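Linen and Bedrooms Working Group
Minutes, September meeting, upstairs landing, Zavilard guest house
Started late. Traian Oprea taking notes, under protest.

1. Last minutes
Agreed, apart from the line saying the Gorex covers "performed well." I asked who had written that. It stays out until somebody can tell us what performing well means for a cover.

2. White covers
Trovley has offered us a second batch at the old price. Their leaflet says the fabric "falls flat by itself." I have made these beds and I don't believe it. The meeting was split on whether the creasing comes from the fabric or from how we fold it. The housekeeping side said fabric. The laundry side said folding, which they would.
Decided: no order this month. Two covers to be folded the old way and two rolled, all left on the shelf until the next meeting, then opened on a bed and compared. I pointed out that this proves very little with so few. Noted.

3. Time per room
The new sheet allows 45 minutes for a full change. I asked where the number came from and was told it was the number on the old sheet. It was also claimed that rolling the covers will save time. No one has timed it. Left open.

4. Striped sheets
Proposal to replace the striped sheets with plain white so that everything matches. Against: the stripes help you see whether the sheet is on straight, and a white cover on a white sheet is hard to square up in a dim room. For: it looks more like a hotel. I don't see why we want to look more like a hotel. Proposal not carried. Ngata may quote for plain ones anyway, as quotes are free.

5. Labels
The shelf labels have come unstuck again. Stronger tape was promised in the spring. It is promised again.

6. Any other business
Request for a second ironing board. Refused until the first one is mended.
A complaint that these minutes are "a bit negative" was received and is recorded. 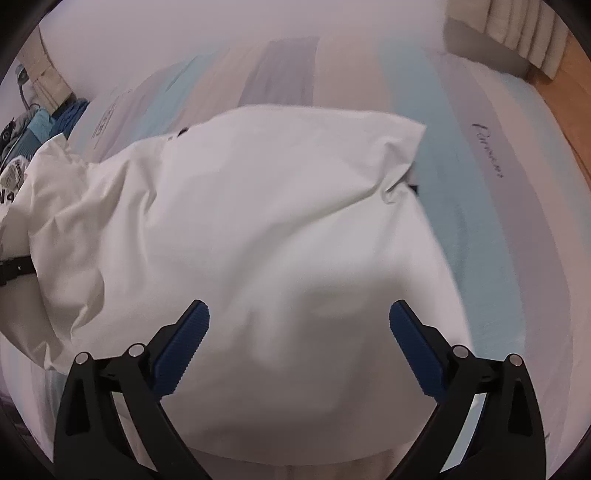
Next meeting same place, 2 p.m., covers to be brought up from the shelf beforehand. Traian to bring the old sheet with the timings, if it can be found.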